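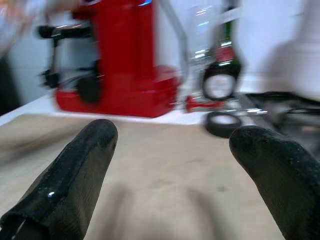

Household Economics, Unit 4: Why You Own Three Tape Measures
Handout for the Dolan section, Mar 12, 2024

Last time we covered big purchases, which people tend to get right out of fear. Today is small purchases, which people get wrong for years at a stretch.

1. Search cost

Search cost is the time and temper you spend finding something you already have. When it rises above the price of a new one, you buy the new one. The old one then turns up. Economists call this a duplicate purchase. My family calls it a tradition.

Worked case: a tape measure costs 12 dollars at the Bumine hardware store. You value your free time at 24 dollars an hour. After half an hour of looking, you have spent the price of the tape measure and still can't measure anything. The sensible rule is to set a limit before you start looking. Very few of us start a search feeling sensible.

2. Spoilage

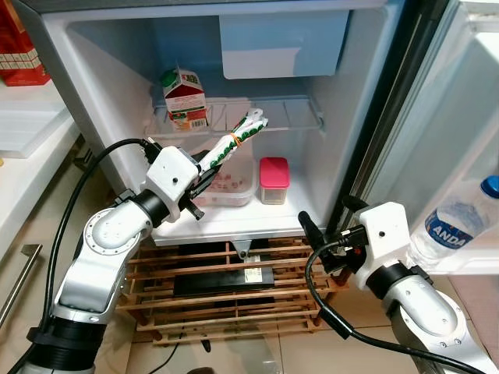 Food adds a clock to the problem. A duplicate hammer just sits there, but a duplicate quart of milk loses value daily and then goes below zero, once you count cleaning up. The reading from Esen treats this as a storage cost. Skip the appendix unless you enjoy Greek letters.

Note that bulk discounts look best to people who are bad at finishing things. If the second jar is half off and you throw it out, you paid 50 percent extra for the first.

3. Storage is not free

Rent on a closet is still rent. Students in the August session priced theirs and were upset for over 13 minutes.
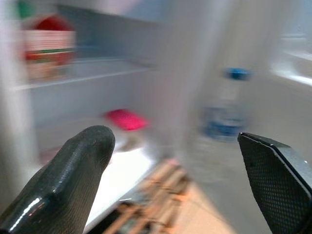

For next time

Read Jasent, chapter 2, up to the part about garages. Write one page on something you bought twice. Receipts welcome. Blaming a roommate will cost you points.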